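From: Sumaiya Sivakumar
To: Prirorport workshop list
Subject: Re: [prirorport] hand-held gripper, pads and markers

Hi Kristof, hi all,

Sorry for the slow answer, I was away for most of January and then I wanted to get the second set of pads glued before I wrote anything. Answers are under your bits.

Kristof Van Beek wrote:
> We started on our own pair at home last week, going from the drawings
> Barış put in the shared folder. Body and linkage are done. Before I
> glue anything to the fingers I have a few questions. What foam did you
> end up with, and do the ridges really matter? Mine is flat sheet.

The ridges matter a lot more than I expected! We had flat foam on the first version and it was fine for boxes and hopeless for anything round. A ping-pong ball would just squirt out sideways. With the grooves running across the finger the pad folds a little around whatever you pick up, and you can squeeze harder before things start to slide. Ours is the orange stuff from the offcuts bin. Şengül thinks it came out of a packing case, so I can't give you a part number. If you only have flat sheet, cut the grooves yourself with a hot wire and a straightedge (window open, please). I'd go 3 mm deep. Deeper than that and the ridges tore off on us inside an afternoon.

> And how do you fix them? Contact cement?

Contact cement on the first set, yes, and I regretted it when it came time to swap them. Now it's double-sided carpet tape. Wipe the plastic down with alcohol, press the pad on, clamp it between two bits of scrap and leave it overnight. I know everybody skips the overnight part. Nevzat skipped it and his left pad was hanging by a corner by lunchtime.

> The markers keep getting lost by the software when I close the grip.
> Yours seem fine. What am I doing wrong?

I'd bet on the position. You have yours up near the middle of the finger, going by the sketch you sent, so the foam bulges over them when you squeeze. Ours are down low, one near the bottom of each finger, and they sit low on the finger. Print them on matte paper too. I used glossy photo paper the first time because it looked so crisp, and every ceiling light in the place turned into a white blob right on top of the code.

Then there's the gap. Barış works it out from the distance between the two markers, so if you move them you have to redo the calibration. Open all the way, closed all the way, and a couple of known widths in between. I use drill bits for the widths, they're lying around anyway and the size is stamped on the shank.

I've been practicing on soft things at the big table, mostly the yellow sponge, with the curtains up so the background stays put from one session to the next.
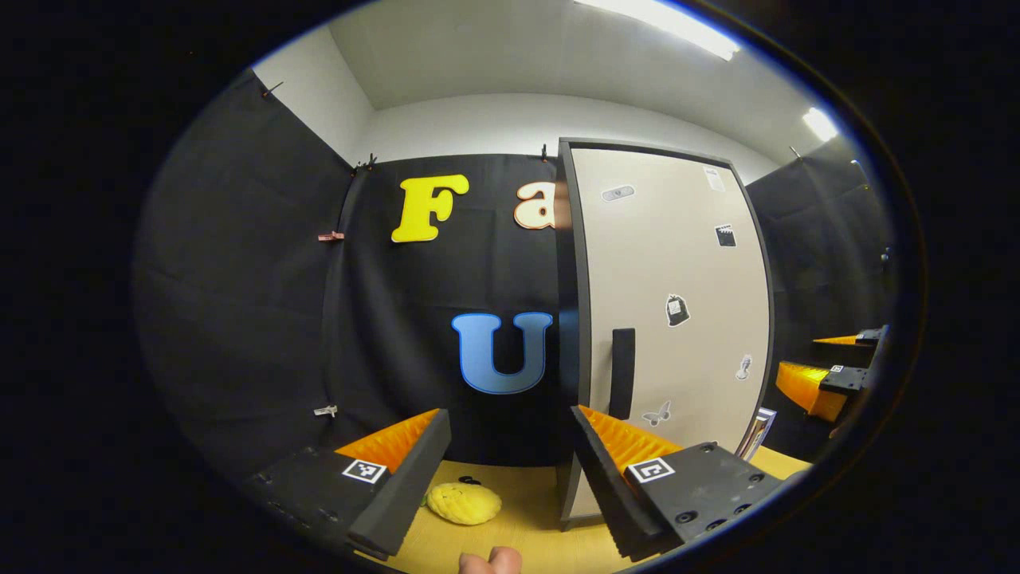 > What do you use for test objects, and how many tries before you
> trust a set of pads?

The sponge, a roll of tape, a plastic cup, a wooden block and a small screwdriver. The sponge is forgiving, so start there. The screwdriver is a pain and will tell you right away if your fingertips don't meet.

For the tries we said 400 pickups per set of pads, split over the objects. I got to 334 on the current ones before my wrist gave up, and Nevzat has promised to do the rest. Take a break every 20, I mean it. You get sloppy and start approaching everything from the same side, and then your recordings all look alike and Barış grumbles.

> Last thing, the mounting plate. Mine flexes.

Is it the thin one? The first drawing in the folder has the old thickness, and I'm not sure it was ever taken out. Look for the one Barış named Iver, that's the stiffer version with the extra bolt holes. You won't use all of them, by the way. We left half of them empty so we could move the camera bracket later. Tighten the screws in a cross pattern, a bit at a time – if you crank one down first the plate twists and one finger sits higher than the other. Ask me how long it took us to find that!

A couple of things for everybody else on the list:

The second gripper is together but the trigger is stiff. If anyone has a softer return spring in a drawer, please bring it along.

Carpet tape is nearly gone. I'll pick some up at Kocabaş unless somebody gets there before me. Şengül, do you still have the receipt for the last roll? It was the good one.

And please put the hot wire cutter back on its hook, it was on the floor under the bench when I came in.

Kristof, if you want to compare pads side by side, bring your fingers over (the plastic ones, ha) and we can swap them onto our body. The hinge pins should fit if you kept to the drawing. Evenings after 7 are best for me.

Sumaiya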